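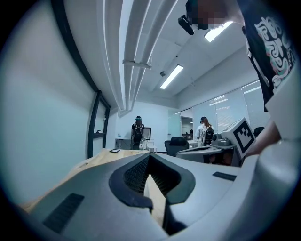
Kornon 1821 work table: review

By Ghazal Zarei
Oct 14, 2019

14 shares | 3 comments

The Kornon 1821 is a plain wooden table sold for workrooms, offices and anywhere else that needs a flat top and not much more. We bought ours from Mahmoudi, who deliver it flat in two boxes, and it has been in daily use for nearly nine weeks. I wanted to leave it that long before writing anything. Most tables are fine for a fortnight.

Delivery and assembly

The top comes in the larger box and is heavy enough to need two people on the stairs. Dwight Sawatzky helped me carry it up and put it together. The instructions are one folded sheet with drawings and very few words. They are clear enough except at step four, where the drawing shows the cross rail from underneath and doesn't say so. We fitted it upside down and had to take it off again. Allow an hour and a half for the whole job.

All the bolts were in the bag, plus one spare. The hex key supplied is short and hard on the fingers, so use your own if you have a decent one. Don't tighten anything fully until the table is standing on its feet. We did one end too early and had to slacken it to get the other end to line up.

The top

This is the best part of the table. It is a warm beige colour with a grain you can see, and the finish is smooth with no shine to speak of. Under ceiling lights that matters. Our last table had a glossy white top and reflected the tubes straight back at you all afternoon.

It has marked less than I expected. There is one faint ring from a mug, which I can only find by looking along the surface, and a short scratch where somebody dragged a metal box across it. Pencil comes off with a damp cloth. Marker pen doesn't, or not fully. I tried a spirit cleaner on the underside first and it left a dull patch, so I haven't used it on top.

The edges are the weaker point. They are square and quite sharp, and if you rest your forearms on them for any length of time you will notice. I ran fine sandpaper along the front edge, which helped. It should have been done at the factory.

Size

The version we have is 600 mm deep. For a phone, a notebook and whatever you're working on, that is enough. With a large monitor on a stand it starts to feel tight. There is a deeper one in the range, but it wouldn't have left room to get past behind the chairs.

The height is fixed. I find it comfortable sitting down and a bit low for standing work. Dwight is a good deal taller than me and says it is too low for both.

Steadiness

Good, with one complaint. It doesn't rock, and the adjustable feet cope well with our uneven floor. Lean hard on one end, though, and you can feel some movement from side to side. Going round the bolts again after a fortnight improved it -- I'd put that down as part of the assembly.

Compared with the others

I have also used the Custum folding table, which is cheaper and lighter but bows in the middle, and the Flilix bench, which is much stiffer and costs a lot more. If you're going to hammer or clamp things, get the Flilix. For writing, sorting, light repairs and general use the Kornon does the job, and the top is nicer to work on than either.

I would buy it again, and I'd sand the edges before putting it together.

Comments (3)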